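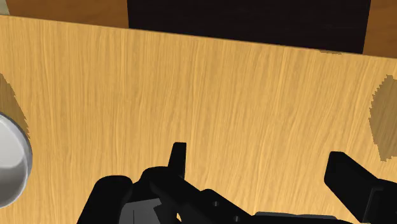
Page last changed: January, 4:10 p.m.

Cerska Ski Club: junior racing program, second progress report to the Grellard Fund
Prepared by Mekdes Tekleab, program manager

Period covered
This report runs from the end of dryland training to the close of the first block of gate training at Oson. The first report dealt with hiring and equipment and is not repeated here.

Enrollment
The program opened with 100 places and all of them were filled before the first snow. Four skiers have since left, two through injury and two whose families moved out of the valley. Their places went to the next names on the waiting list. Most of the new skiers come from the Purba side, where there has been no racing group since the old tow closed. The bus from Purba leaves at 6:40 a.m. and has been late only when the pass was being plowed.

Coaching
Yeshi Berhe started as head coach as planned and has taken over all slalom sessions. Giant slalom is still shared between the two assistants. We had meant to split the under-12 group by ability from the start. Coach Berhe asked to keep them together until they had skied a full block on the same hill, and we agreed. The split will happen after the club race.

Snow and training days
Early snow was poor. The lower half of the training hill stayed closed for most of the first block, so courses were set short and groups took turns — one on gates, one free skiing on the public runs. We lost four full days to wind. Two were made up in the evening under lights, which the lift company let us use without charge. The other two have not been made up and we do not expect to fit them in.

Racing
Our under-14 girls raced for the first time at the Oson opener. Three finished both runs. The boys had a harder day, with several missed gates on the steep section, and video review the next morning was spent almost entirely on that pitch. No times are included here because the timing on the second run failed and the organizers withdrew the results.

Spending
We have spent 3,906 of the travel line so far. This is under plan, mainly because one away race was canceled. The gate and brush order came in over the quote after shipping was added. We would like to cover the difference from the travel line and ask for your written approval to do so.

Problems
Boot fit is still the most common complaint among first-year skiers. The loan stock is short in the small sizes and two pairs have cracked shells. The wax room heater has been repaired twice and should be replaced before next season — the cost will be in the spring request.

Next period
Second block of gate training, the club race, and the away race at Purba if the hill there passes its safety check. Coach Berhe will send individual notes to parents after the club race. The next report will include attendance by age group, as you asked.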